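Kapitel 4
Werkstoff und Oberfläche

Lesezeit: 4 Minuten

Die Wahl eines Werkstoffs bestimmt, wie ein Gegenstand gefertigt, genutzt und instand gehalten wird. Das vorliegende Kapitel führt in die Grundbegriffe der Oberflächenbeurteilung ein und setzt die Kenntnis der Holzarten aus Kapitel 3 voraus. 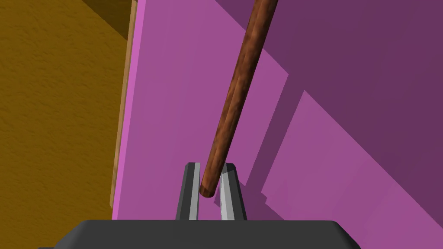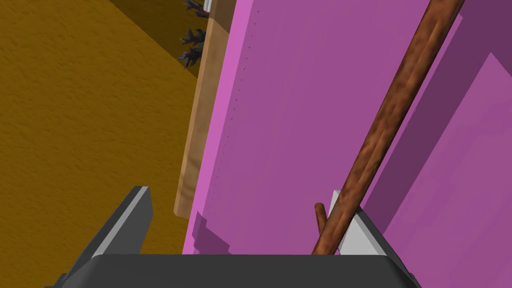
Abb. 4.1 und 4.2: Rundstab mit Holzmaserung (4.1), ebene Fläche in Magenta mit Farbverlauf (4.2); Computergrafiken

4.1 Begriffe und Abgrenzung

Unter der Oberfläche wird die Grenzschicht zwischen einem Körper und seiner Umgebung verstanden. Ihre Beschaffenheit ergibt sich aus dem Gefüge des Werkstoffs, der Bearbeitung und einer etwaigen Beschichtung. Bei Holz ist zusätzlich der Faserverlauf zu berücksichtigen. Die Farbwirkung hängt ferner von der Beleuchtung ab; Farbmuster sind daher stets unter gleichbleibendem Licht zu vergleichen.

Dewulf und Sequeira unterscheiden zwischen gewachsener und aufgebrachter Oberfläche. Dieser Einteilung folgt auch das vorliegende Lehrbuch. Shehata rechnet geölte Hölzer der ersten Gruppe zu, Kwan der zweiten; auf die Streitfrage wird in Abschnitt 4.3 eingegangen.

4.2 Vorbereitung der Probe

Für die Übungen wird ein Probestück von 250 mm Länge und 65 mm Breite benötigt. Es ist in Faserrichtung zu schleifen und anschließend sorgfältig zu entstauben. Holzart, Körnung und Schliffrichtung sind im Werkstattheft festzuhalten.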